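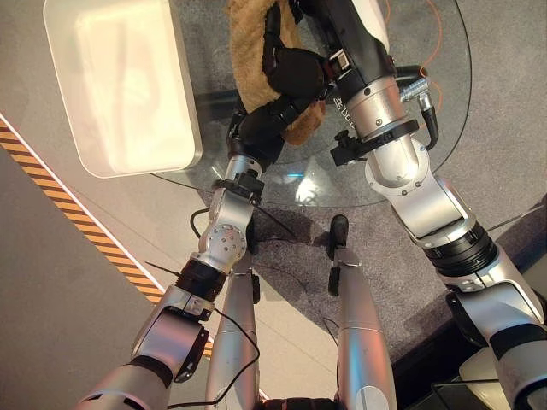 Short fiction

Inventory of the Front Room, Ollthorpe

The instruction from Lendstead was to clear the front room by category and to enter each article once. The form allowed 40 lines to a page. I had been given 200 labels on a roll, numbered, with a gap where someone before me had torn off the first few.

I began with the table. It had a round glass top, and the grey carpet was visible through it. I entered it as Table, glass, round, and under Condition I wrote Sound. The form asked for the contents of any surface separately, so the white plastic box at its edge became a line of its own. The orange cable on the floor went under Electrical, Loose.

The plush took longer. It was brown, going to gold in places, and shaggy. The guidance notes from Haddad list soft goods under four heads: bedding, clothing, curtains and other. They list toys under a separate sheet. A toy is defined there as an article intended for a child. There had been no child in the house for as long as the house had been on our books, and the plush had been kept in the front room, at sitting height, facing the window.

I put it under Soft goods, Other, and gave it label 151. The label would not hold. Adhesive of that grade is made for hard surfaces and lifts from pile within a minute or so. I pressed it down a second time and then tied it on with thread, which the notes permit for rugs.

At the bottom of the sheet there is a column headed Disposal. The permitted entries are Retain, Sell and Clear. For the table I wrote Sell. For the box, Clear. For 151 I left the column empty and went on to the hall.

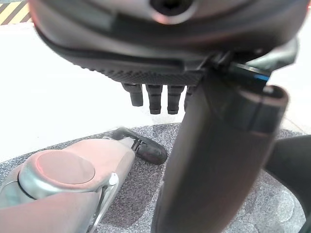

Front room, at close quarters.

The sheet came back from Giltden in January with one query. It gave the line number and the words Entry incomplete. A reply was required within 15 working days.

I looked up the definition of Retain. It means that the article stays at the address until the address is let, and that its position should be recorded. I had not recorded its position. I went back to Ollthorpe on the early bus with a tape measure and a spare form.

The heating was off. I measured from the skirting board to the edge of the glass, wrote down the figure, and measured again. Then I set the plush facing the window, checked the thread, and filled in the column.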